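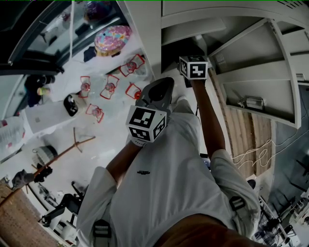 *Fig. 1. Red tape outlines on the gray floor, with the white cabinet open on the right.*

# Stirker: a parking lot for small stuff

Project report, intro course in workspace design, spring term

So my project is about tape. I wanted a fancier subject, and my first proposal had a whole folding shelf in it (with drawings!), but after two weeks I kept coming back to the floor next to the white metal cabinet. Everything small in our workroom goes through that spot on its way in or out of the cabinet, and half of it used to stay there. I called the project Stirker, which doesn't mean anything, it was just a word left over from a naming game in class.

## What I wanted to find out

If you mark a place for a small thing on the floor, will people put the thing back in that place? And does it help when it's time to load the cabinet? I was also curious about the shape of the mark. A lot of workshops use outlines on a tool board, where the outline matches the tool. I've seen much less of that on floors, and I like working on floors, so there you go.

## The room

The floor is light gray and pretty plain, so red tape shows up on it really well. The cabinet has several stacked shelves and vent slots in the side panels. Next to it there's a stretch of wall made of vertical light-brown boards, with white cables hanging across it in a tangle. I left those cables alone for the whole project and I regret it. Every time I look at that wall I want to start over with a bag of cable ties. The equipment racks and stands had to stay where they were too, so I worked with the open patch of floor that was left.

## Making the outlines

I bought two rolls of red tape from a little shop called Geerts. The first roll was fine. The second one was stretchier and I had to redo a couple of corners. My method, if you want to copy it:

1. Sweep the floor and wipe it. Let it dry all the way!
2. Put the object down where your hand naturally wants to put it.
3. Leave a finger's width on every side and tape a rectangle.
4. Press the corners down hard with the back of a spoon.

I tried matching the outline to the object at first and it took forever. Rectangles are quick, and a narrow one still tells you that something narrow goes there. I did think about printed labels from a kit called Prendo, but they were tiny and you had to crouch to read them, so I stuck with bare tape.

## Trying it out

I ran 19 rounds of put-away over the project. One round meant starting with everything in its outline, moving it all to the cabinet, then bringing it all back out. I kept a notebook by the door and wrote down anything that went wrong, which was mostly me. Eight of the rounds had at least one thing put back in the wrong outline, and nearly all of those were early on. Later I could do it while chatting.

The longest session was 30 minutes and my knees let me know. Next time I'm bringing a gardening mat.

Loading the lower shelves is the awkward part. From standing height you're looking down past your own arms, and the shelf above hides the back of the one you're reaching into. I started taking the things farthest from me first and that felt much smoother, though I didn't time it properly, so please take it as an opinion.

## What I'd change

The outlines are too close together on one side. I set them out by eye and I'd measure next time, with chalk first. I'd also like to try one big outline with everything in it, to see whether separate boxes are even worth the tape. My guess is yes for things that look alike and no for things that don't.

My classmates' main comment was that the floor looks like a tiny parking lot, which I'm choosing to take as a compliment (and I stole it for the title). There was a suggestion to use Flundent, a peel-off floor paint, for a longer-lasting version. I haven't tried it and I'd want to test it in a corner first, seeing as the floor isn't mine.

Leftover tape is on the top shelf if you need some. Please use up the stretchy roll first.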